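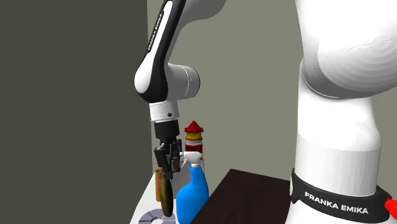
Drop the physics timestep before you touch anything else, was the first reply I got on the Clindari chat, and I did, with no change in the result. So I am asking again with more detail.

Posted in September by gridoffset
Simulation > Student projects

Our club has a term project with two Franka arms in simulation. The task is to pick a thin disk out of a group of household objects and set it down clear of them. The left arm grasps with a parallel gripper, fingers down, disk on edge. The scene also has a spray bottle and a ring-stack toy close to the gripper. Contact is stable at closing. During the lift the disk rotates between the fingers, and in the bad runs it ends up past the angle our placing routine accepts. We ran 300 episodes and about a third fail this way. Controller is joint impedance, stiffness 800 on the first four joints. Friction on the fingers and the disk is whatever the Atetti asset pack ships with. Is this friction, stiffness, or the mesh?

tikk_west
Friction, most likely, but not the coefficient you would reach for first. Two flat fingers on a thin disk give you a small contact patch, and many engines reduce that to one or two points per finger. With one point per side the disk is free to spin about the line between them, whatever the sliding friction is. You need torsional friction turned on, or a finger collision shape that produces four contacts. Check the contact count per finger before you tune anything. If it reads 1, raising the sliding friction will not help.

Also grasp nearer the disk's center of mass. If the pads close well off center, gravity supplies the torque. We had the same fault in the Pritberg student round, and moving the grasp point accounted for most of the improvement.

Stiffness is a separate matter. It affects how well the arm tracks the lift path, so a low value can shake the disk, but it will not hold it.

mn_lab4
just increase grip force until it stops

oddbearing
More force works up to a point, then the solver starts pushing the disk out sideways. Set a limit and log it.

Look at the mesh too. If the disk is imported as a convex hull with a low segment count, the rim is a polygon and the fingers may be closing across a corner. Replace it with a cylinder primitive. On our setup that took the step rate from 800 to 1270 per second as well, on the same machine.

Last, check clearance on the lift. A light touch on the sprayer head is enough to start the rotation, and it won't show in the gripper force plot. Log contacts between the disk or fingers and every other object, then sort the failed episodes by that.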